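New tray day!! A little thread for anyone else who gets too excited about kitchen stuff 🧵
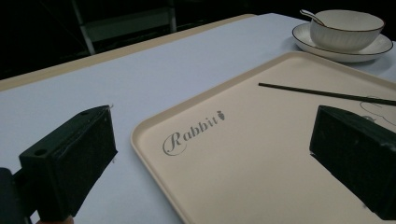

"Rabbit" in fancy gray cursive, with a tiny carrot after it. I'm in love.

1/ I've wanted a proper tray for ages. My old one was from a shop called Zarnance and it had a rim so low that every cup went for a walk. This one has a nice raised edge all the way around and the corners are rounded too.

2/ The color is a soft cream and it looks so good on the white table! I was worried it would disappear against it – it really doesn't.

3/ And that capital R! Look at the swoop on it! Whoever drew that had a great afternoon.

4/ First job for it is noodle night. One thin black stick is on there already, bowls are coming next. Dezső Kun gave me his broth recipe back in May and I've made it so many times that the paper is see-through.

5/ It's big enough for 2 bowls plus the little dish of pickles, which I measured for before buying (yes, with a tape, in the store, in front of people).

6/ If you have a favorite tray, please show me. I want to see all of them – plain ones, ugly ones, your grandma's one with the roosters!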